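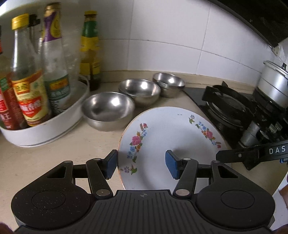 Plates have been my life since September. I'm Daryna, and with Walter Ticona I've been working out whether a robot can learn to tidy a kitchen from people doing it with hand-held grippers. Flat things are the hard part — blue finger pads on a thin rim, like on the rose-patterned plate, leave very little to hold on to. We've recorded 290 demonstrations for Reron so far, and I still love a good plate day!

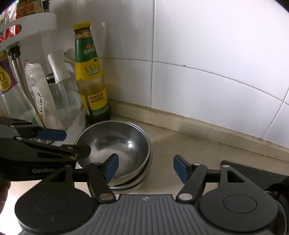
Bowls are kinder. Walter reckons the policy needed only 91 demos before its bowl grasps looked sensible, and adding more hardly changed the score. Plates kept improving right up to the last batch, so we're collecting more of those next (500 is the target).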